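4. The Returns Hall at Darkent: Work Before and After the Folding Cells

4.1 Setting

Darkent is a garment rental and resale warehouse operated by Susari. Goods come back from customers by parcel, are opened and checked, go to cleaning or straight to finishing, and are then folded, bagged and shelved. At the time of our fieldwork the returns hall employed 87 people over two shifts. Most had been hired as general finishers, a grade that covered sorting, steaming, folding and bagging, and most moved between these jobs in the course of a shift.

Folding was the first of the four tasks to be partly automated. In April the site opened a row of enclosed cells supplied by Sitosis, each with a pair of small arms working over a flat table. The cells were assigned skirts, plain tops and children's wear. Coats, knitwear and anything with loose trim stayed with the finishers. Management presented the change to staff as a transfer of work between stations, and no finisher was dismissed during the period we studied. What did change was the content of the job, the order in which it was done, and the way in which people were held to account for it.

The material in this section comes from shift observation, from interviews with finishers and team leads, and from the written handover notes kept at the cells. Interviews were held on site during paid time. Except for the site operations lead, Ngozi Ogbonna, who agreed to be named, staff are identified by job title only.

4.2 Preparing work for the arms

The clearest effect of the cells was to create a job that had not existed before. Finishers called it "laying out." A person assigned to the cells collects garments from the steaming line, removes those the arms are not expected to manage, and turns the rest so that waistbands and collars can be found. The finisher also closes zippers, tucks in hanging loops and checks pockets. In manual folding these steps had been carried out without much notice, as part of a single movement of the hands. At the cells they became separate duties with their own line on the shift sheet.

Pleated skirts show what this separation involves. An experienced finisher folds a pleated skirt by gathering the pleats along their length and running a palm down them before the first fold is made. The waistband is held still while the hem is drawn straight. The arms take hold of the garment at its upper corners (Figure 3), and a pleat that has opened lower down may be carried into the fold as a crease. Finishers therefore began to set the pleats by hand at the steaming line, before the skirt was sent on. Several described this as doing the difficult part of the fold themselves and leaving the easy part to the cell.

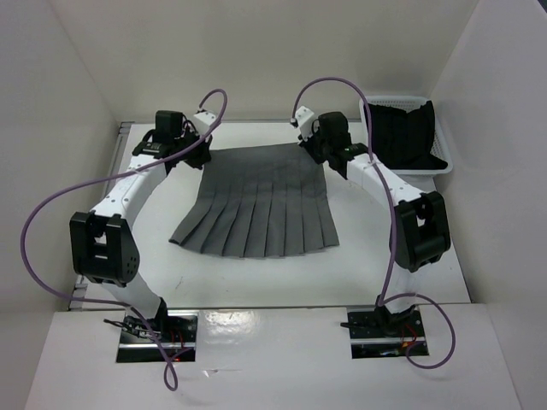
Figure 3. Pleated skirt on the table of a folding cell, with the two grippers at its upper corners.

Team leads gave a different account of the same practice. In their view the steaming line had always been the proper place to set pleats, and the cells had only made visible a step that some finishers had been skipping. We do not attempt to settle this disagreement. Both groups agreed that time spent on pleats had moved upstream, and that the steaming targets had not been adjusted to allow for it. The matter was raised at two shift meetings and was still open when our fieldwork ended.

4.3 Pace, waiting and attention

Before the cells were introduced, folding targets were set per person. The figure for mixed garments was 200 pieces per shift, and finishers managed it in their own way. Some worked quickly through light items early on and kept the heavier ones for later. Others preferred to alternate. The target was disliked, but it left the ordering of the work to the individual.

At the cells the order is set by what arrives from steaming and by how long the arms take over each piece. A finisher looking after the cells cannot work ahead. There are short waits, too brief to leave the station and too frequent to ignore. One finisher compared them to standing at a crosswalk all day. Another, who had a long-standing wrist complaint, welcomed the waits and asked to be placed at the cells whenever the roster allowed. Reports of sore hands and wrists were fewer among those assigned there, while reports of tired eyes and stiff necks were more common. We treat these reports with caution, as they were given in interviews and were not checked against medical records.

Attention changed along with pace. Manual folders detect a fault by touch: a damp seam, a pulled thread, a missing hook. Finishers at the cells handle each garment for less time and look at it from farther away. The site responded by adding a check at the bagging bench, and this check was given to the people with the most folding experience. As a result, those who knew most about folding came to do very little of it.

4.4 Who may step in

When the arms stop, or when a garment slips out of reach, someone must decide whether to intervene. Under the first set of instructions only a team lead could pause a cell and reach in. In practice team leads were often elsewhere in the hall, and garments waited. Finishers could see what was wrong and were not permitted to correct it. This was the most frequent complaint in our interviews, and it was expressed more strongly than any concern about pay or job loss.

The rule was revised during the study. Finishers who completed a short course could pause a cell, straighten or remove the garment, and restart. Ms. Ogbonna explained the revision as a practical matter: "We were asking people who have folded clothes for years to stand and watch a crooked sleeve. They had the knowledge. We had to give them the permission." The course was taken up by more than 86 percent of those eligible.

The revised rule also introduced a record. Each pause is entered with the name of the person who made it and a reason chosen from a short list. Team leads regarded the list as a source of information about the cells. Finishers tended to see it as information about themselves, and some said they let a doubtful fold go through so as not to add another entry. The list contained no reason that would allow a finisher to report a problem with steaming or with the garment itself, so such pauses were entered under "operator choice." This finding is consistent with Pugh's account of stoppage records, in which the categories offered on a form shape what workers are willing to report.

4.5 Skill and grade

The general finisher grade was not rewritten when the cells arrived. Laying out, pausing and restarting, and the added check at bagging were all treated as falling within it. Finishers accepted this for laying out, which they considered close to their former work, but objected to it for the pause procedure, which required training and carried responsibility for equipment. A request for a separate allowance had been submitted and was under review.

New hires present a further difficulty. Until the cells opened, a newcomer learned fabrics by folding large numbers of simple garments next to an experienced colleague. Those simple garments now go to the cells. Newcomers meet coats and knitwear first, often without the feel for cloth that the easier work used to supply. Two team leads had begun to hold back a rail of skirts and tops each morning so that new staff could fold them by hand. The practice was informal and did not appear on the shift sheet, and the garments used for it were counted against the cells' output for the day.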